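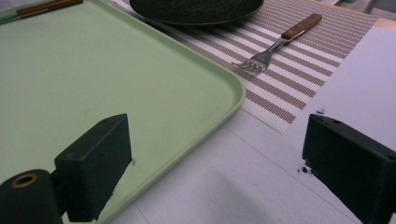 Fig. 1. Table-setting task, wrist view, fingers open. Tray at left, fork on the striped mat.

Search this site Go Search notes, labs, people

Robot Software 2, Lecture 7: From wrist view to gripper command
Notes by Debora Monti. Posted Saturday, January 10, 2026

Quick notes, not polished. Read before lab. Code names (Flernby, Luvico) are the same as last term: Flernby = our perception node, Luvico = the planner. Iturra is the log viewer, install it if you haven't.

1. What the policy gets

One RGB view from the wrist. Gripper width. Pose relative to the start of the episode. No overhead camera, no depth.

So everything is seen from between the fingers. Look at Fig. 1 again. Both fingers are in view, large, always at the bottom. Fixed in the picture while the world moves. Good for the network: it gets the finger gap for free and can compare target to gap directly. Bad if you augment carelessly. Do NOT random crop so hard that the fingers vanish. Half the groups did this in December and got a policy that closed on air.

Horizontal flips: left finger and right finger look alike but the mounts don't. If you flip the picture, flip the action too (y and yaw). Check the sign. Then check it again.

2. Perception: what goes wrong on this table

- Green tray is big and one color. Almost no features on it, so tracking leans on the rim. Rim is rounded, edge is soft, detector jitters a few pixels per step.
- Striped mat is the opposite problem. Repeating bands = feature matches that slip by one stripe. Pose estimate jumps sideways and looks perfectly confident. Flernby rejects jumps above a threshold, see config.
- Fork head is shiny steel. Highlights move when the camera moves, tines break up in the mask. Use the wooden handle for the grasp, the head only for orientation.
- Two wooden handles in view. One belongs to the fork on the mat, the other lies across the far part of the tray and runs out of view. A prompt of "wooden handle" gives you either. Say "fork on the mat" and test it.
- Dark plate only partly visible. Don't fit an ellipse to a sliver of rim, the center will be junk. Wait until you have more of the arc.
- White table, soft shadow. Shadow got segmented as an object in 4 of our 19 test episodes. Seam in the tabletop also shows up as an edge.

3. State vs. action timing

Camera frame is old by the time you see it. Inference makes it older. If you run the first action of the predicted chunk you're commanding the past.

Fix:
 a) timestamp at capture, not at receive
 b) predict a chunk
 c) drop the actions whose time has already gone by
 d) blend the remainder with the previous chunk

Step c is the one people skip. Symptom is a small wobble near the target that looks like bad gains. It isn't gains. Plot commanded vs measured in Iturra before you touch the controller.

4. Planning

Luvico takes a target pose in the start frame and returns a short path. Cost terms: distance, joint limits, clearance. Clearance matters next to the tray since the rim is raised and a finger coming in low will catch it. For a fork near the rim: approach from above, yaw so the fingers straddle the handle, descend last. Don't let it slide in sideways.

Width command: open before descend, not during. Write it as a seperate state. Yes it costs time.

Question to think about: with this view alone, how would you know the fork handle is between the fingers and not under one? (Hint, what does the measured width do after a close command.)

5. Lab task

Replay the log set, 1,000 frames, in the zimham folder (named after the Zimham lab room, same files as on the server). For each frame produce a handle mask and a grasp yaw. Then:
 - plot yaw over time, mark stripe slips
 - turn latency compensation off and on, compare
 - write one paragraph on your worst failure, with the frame number

Hand in plots + paragraph. No videos please, the upload dies. Partial credit if the flip test fails but you explain why.

Not covered today: force control, learning the cost weights. Next time maybe.

Comments (4)

kp_rows: The threshold in the config is in meters but the readme says mm. Which one?

D. Monti: Meters. Readme is wrong, will fix.

tessel: On 3c, if the whole chunk is stale do we hold position or reuse the old chunk?

D. Monti: Hold, and log it. If it happens more than once in a run your inference is too slow, use the small model.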